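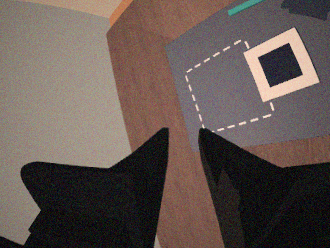 The practice table in the computer, seen from just behind the two black fingers. The dashed square on the mat is the parking spot.

Hi again, robot fans! Last time I promised to tell you how we get a robot's fingers ready for work, and I got so many letters from you that I'm going to do it properly, with all the boring bits left in (they're my favorite bits).

First, the fingers. My robot is called Tudetti, and Tudetti has two of them. They are big, black and pointy at the ends, and they only know how to do one thing: move toward each other and move apart. Try it yourself with your thumb and your pointer finger. Pinch, open, pinch, open. You've just done everything Tudetti's hand can do! The part of a robot that grabs is called a gripper, and yes, you may use that word at dinner to sound clever.

The table up there isn't made of wood you could knock on. It lives inside a computer. We call it a simulation, which is a long word for a very careful pretend. I set things up in the pretend world before I touch the real arm at our Rilside workshop, and I'm so glad I do. In January I told the computer arm to go down a bit too far and it went straight through the table like a ghost! On the real one, that would have been a very loud crunch and a very sad Velimir. (That's me, Velimir Vlachou, hello!)

So what do I set up? I start with the gap. When the fingers are closed, their tips should meet in the middle, like your two palms when you clap. If one finger is a little ahead of the other, it bumps the thing you want to pick up and knocks it sideways. So I close them very slowly and look. Then I open them and look again. Then I usually go and get a cookie, come back, and look one more time, and it's amazing what you notice after a cookie.

Next comes the mat. See the dashes that make a square? That's where I want Tudetti to put things down. You and I can look at a dashed square and think, "Oh, it goes in there." A robot needs to be told where the square is, using numbers. How far forward? How far to the side? And how much is it turned? Our mat is sitting at a tilt, so the square is tilted too, and Tudetti has to twist its wrist to match. If I forget about the twist, everything lands crooked, like a book shoved back on the shelf by somebody in a hurry.

The white square with the dark middle is right up against the dashed one, and even covers a bit of its corner. I like practicing with shapes that close together. It's easy to aim for a spot with lots of room all around it! It's much harder when there's a neighbor.

Then we practice. A lot. I run the same move 400 times in the computer, and I can do it while I eat my lunch, which would be a terrible idea next to a real moving arm. On my last big run, more than 70 of the tries landed crooked. I was pretty grumpy. My friend Špela Begović, who fixes the machines at our other workshop in Vurville, asked if I'd typed in the new turn after I moved the mat. I had not. I'd typed in the old one! One number changed, and off we went again.

Now for the real fingers, which need looking after in a way that pretend ones don't. Pretend fingers never get dusty. Real ones do, and a dusty finger is a slippery finger. Before I start, I switch the power off and wait until the arm is completely still. Then I wipe each finger with a soft cloth, from the wide part up to the tip, and I check the screws that hold them on. Screws wiggle loose when a machine shakes, the same way the ones on your scooter do. The whole job takes me 10 minutes. Please don't ever poke at a robot that's switched on, even a little one. Grown-ups who do this for a living don't do it either.

Want to try being a robot setter-upper at home? Draw a square with dashes on a piece of paper and turn the paper so it's crooked. Put a toy block somewhere on the table. Now ask somebody to close their eyes and be the robot, and tell them how to put the block in the square using only words like "forward," "left," "turn a bit" and "pinch." My niece Rangel-ed it on her first go (that's our family word for dropping something on the cat, after Rangel, the cat).

Send me your drawings of crooked squares, and tell me how many instructions you needed. Next time we'll look at wrists!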